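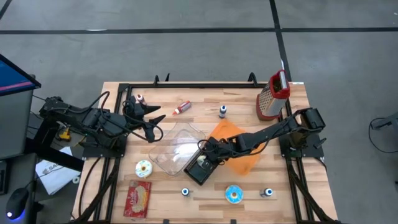
Kermont says the old planner used to drive everyone up the wall, because you would ask for one small move and then sit there waiting while it thought about the whole job again from scratch. I had the same grumble, so I was very happy to see version 28 of Drumoder go out on 1 Mar 2019, with the change I've been pestering people for since October!

The short version is that the two arms now share one plan. Before this, each arm had its own and a little traffic-warden script sat between them (my fault, I wrote it), telling one to wait whenever they both fancied the middle of the table. It was safe but painfully slow. Now the planner looks at both arms together, works out who needs the space first and only replans the bit that has changed. On our bench the average planning time has dropped from 100 milliseconds to 40, and you really can feel it when you're sitting next to them. 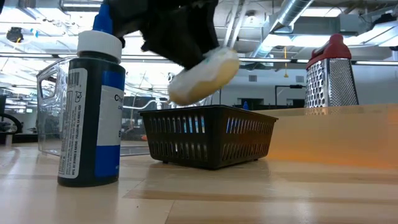

Perception gets a tidy-up too, mostly thanks to the Helberg team, who sent us a great pile of fixes for the grasp tracker. It used to lose hold of an item the moment the fingers covered part of it, and then the planner would treat it as a brand new obstacle – cue a lot of pointless dodging. Something like that pale yellow piece, tilted in the gripper just over the black slotted basket, now stays attached to the hand in the model, lean and all, so the planner knows which edge hangs lowest. Clear plastic is still hit and miss, I'm afraid, and shiny metal like the grater can leave holes in the depth map. Both are on the list for the next one.

There's also a new replay viewer, which the Chávez lab asked for. You can scrub through a run and see what each arm thought it was doing at any point, and I've lost whole evenings to it already. If you hit the freezing problem on long recordings, that's ticket 3219 and the fix is in. Old config files should load as they are, but do keep a copy before you upgrade.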